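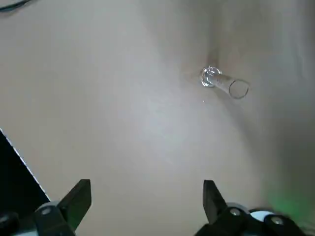
Raphaël Pichon wants to know if the Yimer will roll over soft sand with a full cooler in it, or if it digs in like every other beach cart he's owned.

It rolls! It's the question I get more than any other, so I put it right up top. The Yimer has fat balloon tires, the squishy kind you let most of the air out of, and they float over the dry stuff up by the dunes where the skinny plastic wheels always give up. You do have to pull it, mind you. I've had people expect it to follow them to the water like a dog. With a cooler, an umbrella and a kid's worth of buckets aboard, you'll feel it on the uphill going home, but you'll get there in one trip.

THE YIMER BEACH CART
Sold and shipped from the Fesville shop

I started building these after a summer at Bullescombe where the parking lot is a good long hike from the water and the boardwalk stops about halfway there (whoever planned that did not have children). We made the trip twice in the morning and twice again at the end of the day, when everybody is sunburned and cranky and somebody has lost a flip-flop. My first cart was half a garden wagon and half a lawn chair. It was ugly, and people kept stopping me to ask where I'd bought it.

What you get now is a lot better looking. The frame is aluminum tube, so salt won't eat it the way it ate my garden wagon. The bag in the middle holds 70 liters and unsnaps from the frame, so you can carry it into the house and dump it in the tub. The bottom of the bag is mesh. Most of the sand falls out on the way back to the car and I'd rather it did that in the lot than in my trunk.

There's a pair of straps across the back for chairs. They'll take two regular folding chairs or one of those big ones with the footrest. The umbrella goes in the sleeve on the left side, pointy end down please.

The handle locks in 3 positions. Low is for kids who insist on helping, middle is where I keep it, and high is for tall folks. My brother-in-law pulled an early one with a fixed handle all the way down the beach bent over like a question mark and complained about his back until supper, so you can thank him for that.

Putting it together

The wheels come off with a push button in the middle of each hub. Push the button, slide the wheel on the axle, let go, and give it a tug to be sure it caught. No tools. I ship the tires soft and they should stay soft. If you pump them up hard like a bicycle tire the cart bounces along on the pavement just fine and then sinks the minute you hit sand, and then I get an email.

Rinse the axles with fresh water when you get home. I skip this myself more often than I should and the wheels start to squeak by August, but a rinse and a little silicone spray quiets them right down. Don't use cooking oil. Sand loves cooking oil.

Will it fit in my car?

Folded flat with the wheels off, it slides behind the back seat of my hatchback with room for the cooler next to it. If your trunk is small, measure first or write me and I'll go out to the shop and put a tape on whichever side you're worried about.

Colors

Navy, sand and a red I'm very fond of. The red fades to a sort of brick after a couple of summers in the sun. I like it that way, but if that would bother you, get the navy.

The big one

People with four kids, or people who fish, have been asking for a larger cart, and it's on the way. It's called the Gokalholm, it has a rod holder and a longer bed, and I'm still fussing with the brake. I hope to have it ready by November, well ahead of next season. If you'd like to hear when it's done, put "Gokalholm" in the subject line of an email and I'll add you to the list.

Spare parts

Wheels, hub buttons, straps and replacement bags are all sold separately, and they fit every Yimer I've made, including the ones with the old fixed handle. If a hub button sticks, soak it in warm water before you order a new one. It's almost always sand.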